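Brerkstead Home and Shed Forum > General Chat > Cable ties vs velcro for leads

Cable ties or velcro, and is any of it worth the money?
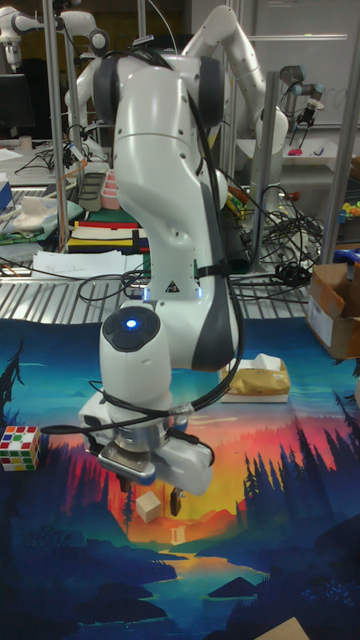 ostap_p wrote:
I've got a workbench, a desk and a telly cabinet that all look like someone tipped a bowl of black spaghetti behind them, and I'm told the cure is a "cable management system". Nusanex want 213 dollars for the large kit. That's a box of sleeves, some stick-on clips and a roll of velcro. I don't believe any of it does more than a bag of zip ties from the hardware shop. The one bit of tidy cabling I've ever liked the look of is the sort on that white arm, where the black bundle is strapped along the length and still loops down at one side by the wrist. Strapping and a bit of slack. I can't see where the other 200 bucks goes. Has anyone bought the kit and would you buy it again?

Ostap Polishchuk

gumleaf44 wrote:
Bought it in January. The sleeves are fine. The stick-on clips let go of my painted wall in the first hot spell and took a patch of paint with them the colour of old teeth. Wouldn't buy again.

hina.pirzada wrote:
I'll be the one to defend it then. I've had the small kit on my sewing table for ages and the clips haven't budged. Did you wipe the wall down with metho first? It says to on the sheet, in print you need a torch for.

gumleaf44 wrote:
Yes I wiped it. Twice. It's a wall, Hina, I'm not operating on it.

hina.pirzada wrote:
Fair enough. Mine are on laminate so maybe that's the difference.

ratbag_reno wrote:
Zip ties are the wrong answer though, and I say that as someone with a drawer full. You pull them too tight, you pinch the cable, then you need to swap one lead and you're in there with side cutters next to a live power board. I nicked the lead on my good lamp doing exactly that. Velcro every time. Doesn't have to be a fancy brand.

ostap_p wrote:
How tight is too tight? Everyone says "don't overtighten" and then leaves it there.

ratbag_reno wrote:
If you can't slide the bundle back and forth under the tie, let it off. That's how I was shown and I've never heard a better rule.

Quillon wrote:
Not convinced velcro is the winner in a shed. Mine filled up with sawdust and after one winter it had the grip of a wet sock. In the house, sure.

ratbag_reno wrote:
Cheap velcro or decent stuff?

Quillon wrote:
You just said the brand didn't matter.

ratbag_reno wrote:
Walked into that one.

hina.pirzada wrote:
What about the Brunudden tray? It's a mesh thing that screws under the desk and you dump the power board and all the slack in it. No ties at all.

gumleaf44 wrote:
That's hiding it, same as shoving your laundry in the cupboard when the in-laws are at the gate. Try getting one plug out of it.

hina.pirzada wrote:
I want it hidden! I don't visit my cables.

Quillon wrote:
Check the load on those trays before you fill one. My neighbour's pulled straight out of the chipboard, screws and all. To be fair he had a printer supply and two power boards in there. I'd also be wary of packing chargers in together where the air can't get at them. They get warm enough sitting out in the open.

ostap_p wrote:
The site claims the kit has 3862 five-star reviews. I read a page of them and half said "arrived on time". That's a review of the postie.

ratbag_reno wrote:
Half of mine would say that too, I write them the day it turns up.

dell_on_rana_st wrote:
Coming in from the other side here. I did nothing for years, then spent an afternoon just pulling everything out, and a good third of the leads weren't connected to anything. There was a charger for a phone I gave away. Once those went in the e-waste there wasn't much left to manage. I'd do that before spending a cent.

gumleaf44 wrote:
Best post in the thread.

Quillon wrote:
Agree, with one grumble: label what you keep while it's all out. Masking tape folded over the lead near the plug, and write on it in biro, texta bleeds.

ostap_p wrote:
Right. Did the telly cabinet last night on Dell's method. Found 2 aerial leads going nowhere and a power pack I can't match to a single thing in the house. What's left is held with plain velcro off the roll, loose enough to slide. Looks decent. I still reckon zip ties would have done the job, and I'm using them in the shed.

ratbag_reno wrote:
Get flush cutters at least, the cut ends will open your knuckles up.

hina.pirzada wrote:
Keep the mystery power pack for a month. The week I binned mine I found what it was for.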